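Evaluation of the Sikero Two-Arm Tabletop Kit for Light Cleaning Tasks
Project report, Robotics Laboratory II, Vondville Technical College

1. Purpose

The department is considering the Sikero kit as a replacement for the single-arm trainers now used in the second-year laboratory. Our group was asked to assemble one kit, run it on a task that needs both arms, and report whether it is suitable for student use. The task selected was sweeping small scraps from a tabletop into a dustpan and emptying the dustpan into a bin. The kit was ordered from the distributor, Ho, and delivered to the Govville campus in April.

2. Kit and assembly

The version reviewed costs $2958, including the arms, grippers, power supplies, cable duct and control software. The single-arm version costs $1284. The difference is more than the price of a second arm, and the price list doesn't break it down. Shipping was charged separately at $247.

Assembly took two afternoons. Most of that time was spent on cable routing. The printed manual shows the duct mounted behind the bases, where it blocks access to the base screws. We mounted it along the front instead. Both arms bolt to a front rail and work inward over the table. The bases must be square to the rail before the zero-position routine is run, and the manual mentions this only after the routine has been described. We had to repeat the routine on the left arm for that reason.

3. Task setup

The left arm holds the dustpan and the right arm holds the brush. The bin is placed near the back left of the table, lined with a plastic bag, so that the left arm can reach it without crossing the path of the right. Scraps of light, crumpled material were used as debris. No changes were made to the grippers.
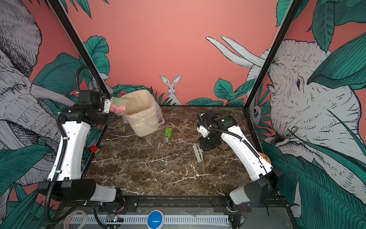 Figure 1. Dustpan tilted over the lined bin, with the brush held in the right gripper.

Each cycle was divided into approach, sweep, lift, tilt and return. An operator recorded the cycle as a set of joint positions in the kit software, then edited the speed of each segment. The tilt segment needed the most editing. The software interpolates in joint space by default, and the dustpan rolled to one side during the lift until intermediate positions were added. A straight-line mode is available, but it is found under a calibration menu and is not in the index of the manual.

4. Gripping

Grip force is set in software as a percentage with no unit given. We found the lowest setting too weak for either tool and the highest setting unnecessary. The fingers taper toward the tip, which limits the contact area on a narrow part, and the manual recommends gripping any handle as close to its center of mass as possible. This is not practical with a dustpan, as the load sits entirely on one side of the grip.

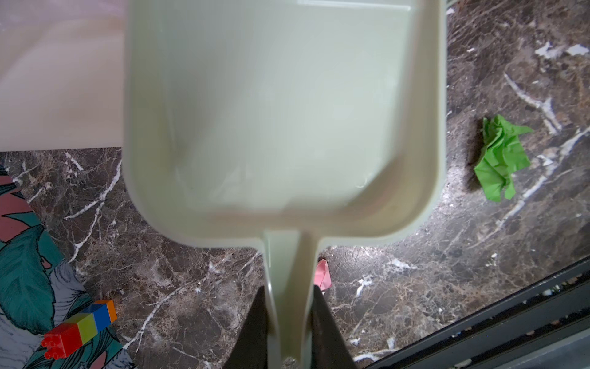
The wrist camera is the most useful part of the kit for this task. It is supplied with a short cable and a mounting bracket, and its feed opens in the same window as the joint controls. The view from directly above the tool lets the operator check the grip and the surrounding table together: both fingers can be seen against the handle, the inside of the scoop is visible, and the pink scrap beside the handle can be picked out even though the handle partly covers it. The leading lip of the dustpan is outside the view. This matters during the sweep, when the operator needs to know whether the lip is flat on the table. We used the fixed camera for that check. A bracket with adjustable tilt would remove the problem, and Ho lists one as an accessory without a price.

Light scraps on a veined surface are difficult to separate from the background in the camera feed. Groups that intend to use automatic detection should choose a plain table or strongly colored debris. Our own work used manual selection only.

5. Coordination of the two arms

The software treats the arms as separate devices with a shared clock. A program for one arm can wait for a signal from the other, but it cannot read the other arm's position. Collision avoidance is therefore left to the user. We defined a zone at the center of the table that only one arm could enter at a time, except during the sweep segment, where both speeds were reduced.
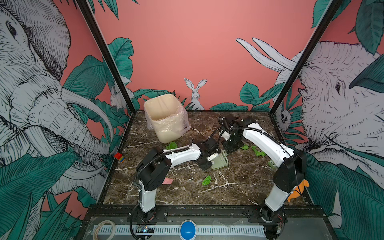

Reducing the speed made the sweep easier to supervise but lengthened the cycle. A shared position table would allow closer timing, and the Sikero release notes list it as planned with no date. Until then, two-arm programs have to be written conservatively, and students should expect to spend a full laboratory period on signals and waits before attempting any contact between tools.

The cables on the outside of the arms also need attention. They form loops that extend past the links, and the clearance model in the software does not include them. We added a margin by hand to every position near the side walls.

6. Recommendation

The kit is suitable for second-year use if the department supplies its own assembly guide and a prepared project file with the central zone already defined. The mechanical parts are adequate for light tools. The manual is not adequate for unsupervised assembly. We recommend buying one further two-arm kit for the coming year and keeping the single-arm trainers for the introductory exercises. Before ordering, the department should ask Ho for the price of the adjustable camera bracket and for written confirmation of which software version is supplied.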